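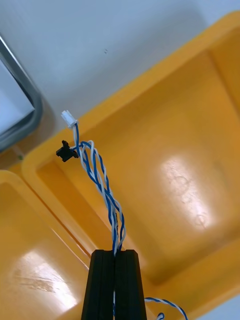 Pantelis Kokkinos
Lecturer, Robot Software, Perkanau

Notes for week 5: grasping things that bend

Last week we planned grasps for blocks and bottles, and everybody's planner worked nicely, so I hope you enjoyed it while it lasted! Today we move on to cables, and I'd like you to keep the wrist view of the blue-and-white twisted cable in mind the whole way through, because nearly every headache in the lab sheet is somewhere in it.

Start with the state. A block has one pose and you're done. Our cable is held at one point, its two connectors stick up above the fingers on their own short leads, and the rest trails down into the yellow bin. So what should the planner call "the pose of the object"? In the Vusteo code we keep 2 things apart: the grasp point, which we know from the arm's own joint readings, and the connector pose, which we have to look for again after every move. Please don't compute the second from the first with a fixed offset (I did this for a whole August and have very little to show for it).

Now perception. The white connector stands up against a white surface, which is a rotten piece of luck for anyone thresholding on color, and the black one has an awkward, angular outline. The glossy floor of the bin throws back a bright patch of glare too, and a simple segmenter will happily hand you that as a part. Mask out saturated pixels first, then run the Manolakis filter, and reject any blob smaller than 30 pixels so that little specks on the white surface don't get through.

Last, control. Move slowly, wait 200 milliseconds for the wires to settle, and only then look. It feels wasteful, I know, but a sharp picture of a cable at rest is worth a great deal more than 5 blurry ones.

For the lab, read the Tonstead chapter on regrasping and bring your connector detector, even if it's only half working.

We use cookies to improve your experience on this site. Accept all | Manage settings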